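Ich habe dieses Jahr die Leitung unseres Deutsch-Stammtischs bei Orkari übernommen. Das heißt, ich habe im Meeting zu langsam weggeschaut. Ein Thread über Protokolle. 1/8

Das letzte Protokoll umfasste 16 Seiten. Auf Seite elf wird vermerkt, dass die Sitzung sich in die Länge zieht. 2/8

Aishwarya Kamath hat deshalb vorgeschlagen, nur noch Beschlüsse festzuhalten. Darüber wurde 80 Minuten diskutiert. Die Diskussion steht vollständig im Protokoll. 3/8

Beschlossen wurde am Ende: Wir schreiben erst an die Tafel, was wir beschließen wollen, und reden danach. Bei Ruver machen die das wohl seit Jahren so. Bei Ruver gehen die Leute allerdings auch um 17 Uhr nach Hause. 4/8

Zwischenstand der neuen Methode:

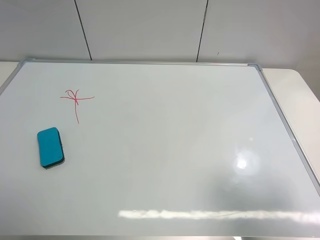
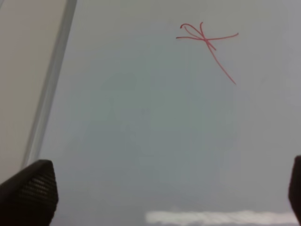

Whiteboard, rotes Gekritzel, viel Platz für Beschlüsse. 5/8

Streitpunkt Nummer eins bleibt das Wort »zeitnah«. Die eine Hälfte versteht darunter heute, die andere meint irgendwann vor der Rente. Ich habe beantragt, es zu streichen. Der Antrag soll zeitnah behandelt werden. 6/8

Streitpunkt Nummer zwei: »man müsste mal«. Steht in den Protokollen seit November 79-mal, ich habe die Suchfunktion benutzt. Wer »man« ist, weiß keiner, aber der arme Mensch hat einen Rückstand, da helfen auch keine Überstunden mehr. 7/8

Nächstes Treffen wieder im Tiwari, Hinterzimmer, halb sieben. Kekse bringt man mit. Also vermutlich ich. Wer vorher die alten Protokolle lesen will, findet sie im gemeinsamen Ordner unter »Neu_final_alt«. Bitte nicht ausdrucken, der Drucker in der Skirkolgate hat noch 400 Blatt und die brauchen wir für die Einladung. 8/8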